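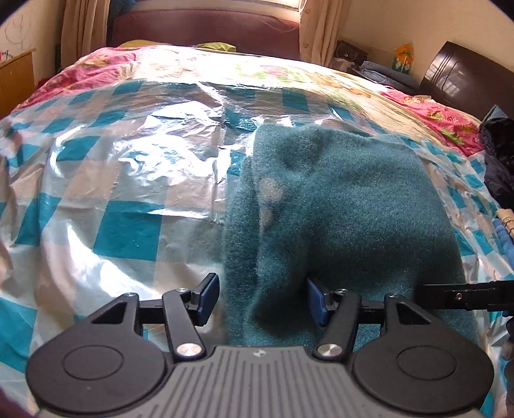 Thursday, March. Gripper no. 2, soft goods

Linkage reassembled this morning. Both arms back on their base screws, threadlocker on the base screws only. The upper pivots stay dry until I am happy with the preload. Last time I locked everything at once and had to heat the pivots to get them out again.

Rail: cleaned and given one drop of light oil per bracket. Travel is smooth by hand. There is a slight notch near full open that I can feel and can't see. Suspect a burr on the Navaratnam rail where I cut it to length. Will stone it if it gets worse.

Jaw opening on the encoder: 480 counts closed to open, 3 counts of scatter over repeated cycles. Backlash at the fingertips is around 2 mm, measured with the calipers against the body. Acceptable for cloth. Too much for the connector work Kathleen wants to do at Rudside, so the Wolex bushings are still on order.

Fingers: kept the short angled version. The long ones flexed sideways as soon as one finger touched before the other, and with fabric that is most of the time. One side lands, the other is still in the air, and the load goes into a single bracket. Short fingers reduce the lever arm. They also reduce reach, so the wrist has to come down lower and the front of the body gets close to the surface.

Procedure for the cloth trials, so that it is the same for everyone:

Zero the encoder with jaws fully closed. Open to full. Approach with the fingers straddling a fold, not the flat part. Lower until one finger takes light contact, stop, then close slowly. Log the count at which closing stalls. Release and reshape the cloth by hand before the next attempt.

Thick pile is the awkward case. It compresses a long way before it resists, so the stall count says little about how much material is between the fingers. Thin cotton at least gives a clear step. I tried a threshold of 116 on the thick stuff and have no confidence in it yet. Kathleen Geraghty suggests using the slope of the motor current in place of a fixed count. She has the logging script from the Ondport build and will send it.

Shiny plastic under the work is worth keeping in the set. Wrinkled foil throws highlights that move with the wrist, and the edge finder takes them for fabric edges. Lowering exposure helps with the highlights and loses the dark cloth. No fix for now.

To do:
Stone the rail end.
Check left base screw for creep after a day of use.
Find the 2 mm hex key. It was on the bench at noon.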